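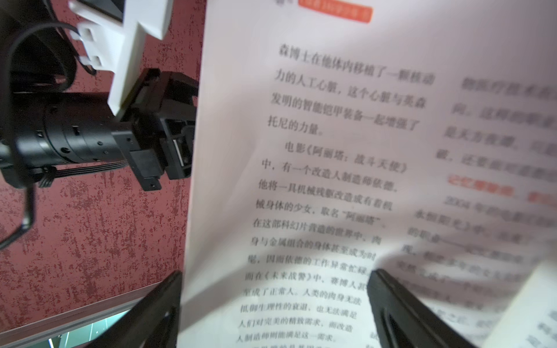 Joana wanted to know why a robot has to be shown how to turn a page when it could simply be told. Telling is harder than it sounds. Try writing instructions for turning one page, using only words, for someone who has never touched paper. How hard should they press? Where should the finger go? When should it lift? You do these things without choosing them, and that makes them difficult to write down.

There is another way. The robot can be given a large number of examples, and a computer program can look for what those examples have in common. A program that works this way is called a learning system. The examples are called training data. Most of the work of making a learning system happens before any learning starts, while people are gathering the data.

What is in one example?

A single example is called an episode. It begins when the robot starts a small job and stops when the job is over. For a book, the job might be "turn one page to the left." At the Flinham workshop, an episode of page turning lasts 12 seconds.

During an episode, two kinds of information are saved together. The first is pictures. A small camera rides near the gripper, which is the part of the robot that does the holding, and it sees what is close by: the fingers, the paper, the print on the page. The second kind is numbers. Every joint in the arm has a sensor that reports its angle, and the gripper reports how far apart its fingers are.

Each picture has to be matched with the numbers from the same moment. If the pictures run even slightly behind the numbers, the system will learn that fingers close before they reach the paper. It has no way to know that this is a mistake in the timing.

Who moves the robot?

A person does. This is called teleoperation, and it means working a machine from a distance. The distance can be very short. Leandro Ocampo sits on a stool near the robot and holds two handles. When he moves a handle, the arm on that side copies him. When he squeezes, the gripper fingers close.

The robot is not deciding anything during these episodes. It is being steered, and it keeps a record of how it was steered.

New operators practice before any of their episodes are kept. Damián Esquivel needed most of a month. His early page turns were jerky, and he often stopped halfway to think. A system trained on those episodes would learn to stop halfway too, although it would have nothing to think about.

Why books?

Paper is thin, and it bends. A wooden block has the same shape wherever you put it, but a page has a different curve every time it is moved. Pages also stick together. If a finger presses lightly, it slides over the paper. If it presses hard, it can crease the page or drag several along with it.

The words do not matter for this job. The robot isn't reading. A book in Chinese and a book in English are both useful, and so is a book with no words in it. To the camera, lines of print are dark marks on a lighter surface. Those marks do help in one way: when the page bends, the lines of print bend with it, and this gives the system a clue about the shape of the paper.

Why so many?

Suppose every episode used the same book, in the same place, with the lamp always on the same side. The system could do well on that book and fail on any other. It might have learned "move to this spot" instead of "find the edge of the page." From the outside, those two lessons look alike until somebody moves the book.

For this reason, things are changed on purpose. The project, which is named Tevness, has a list of changes for the operators to work through:

Turn the book a little, so the lines of print slope.
Open it near the front, then near the back.
Move the lamp so the gripper's shadow falls on the page.
Swap a stiff new book for a soft old one.
Raise or lower the stand.

The first goal for Tevness was 200 episodes. That was enough to check that the cameras and sensors were saving properly, but the trained system could turn pages only in books that were lying nearly flat. The goal was then raised to 500 for each type of book.

What happens to mistakes?

Some are thrown away. If a cable comes loose or a camera stops recording, the episode is deleted, and the operator does it over.

Other mistakes are kept. If a page slips off the finger and the operator goes back and catches it, that episode is worth having. It shows how to recover. A system that has seen only perfect turns has no example to follow when a page slips.

Jucélia Brandão checks the episodes after they are recorded. She watches each one and gives it a label: good, recovered, or failed. She also writes down the moment when the page first lifts. In one afternoon she can label around 100 episodes, after which Simão Rocha takes over, as tired eyes miss things.

How do you know if it learned?

Some books are kept in a separate box and never used for training. Once the system has been trained, the robot is given a book from that box, and nobody holds the handles. This is called a test. Using a training book would be like taking a spelling test with the word list open on your desk.

The results of the test decide what is gathered next. In March the robot did well with paperbacks and poorly with glossy pages, which reflect the lamp. The next batch of episodes was nearly all glossy pages, with the lamp in a different place each time.

Try it yourself

You need a book and a friend. Close your eyes and put one hand behind your back. Your friend tells you how to turn a page using your other hand, in words only, and you do exactly what you are told and nothing more. Then trade places. Afterward, write down every instruction that had to be said twice.

Words to know

Episode: one recorded example of a job, from start to finish.
Gripper: the part of a robot that holds or presses things.
Label: a note added to an episode by a person.
Teleoperation: moving a machine from a distance — even a short one.
Training data: all the episodes a system learns from.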